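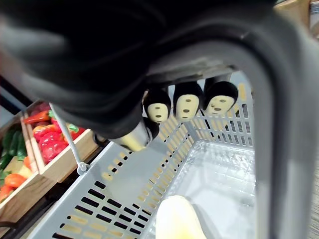
I've become a basket shopper. Gwenllian Price, who runs the veg shop on Buchanan Street, talked me into it last March, and I haven't pushed a trolley since! You stop at what you can carry. Red peppers get me every time, sitting there in their wooden crate with the green stems on, and I always want more than I'll cook.

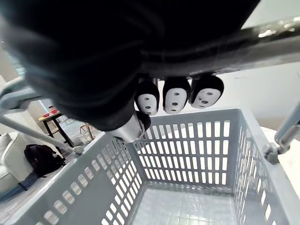
Grey plastic, slotted on every side.

My rule is heavy things first (spuds, carrots, a 700 gram squash), soft things last. Gwenllian hoses her baskets down once a week, and the slots mean the soil rinses

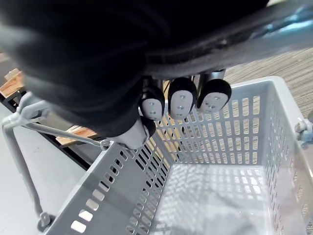
straight through. Mine lives by the back door and gets the same treatment, when I remember.

Crates are the other half of it. Tip them towards the customer, she says, and people will pick for themselves. I went in for six carrots and came home with beans, lemons and soup plans.

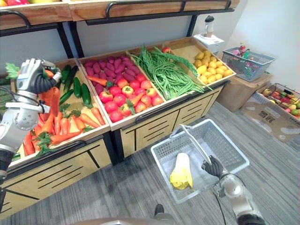
Carrots and cucumbers share a crate, with tomatoes next door.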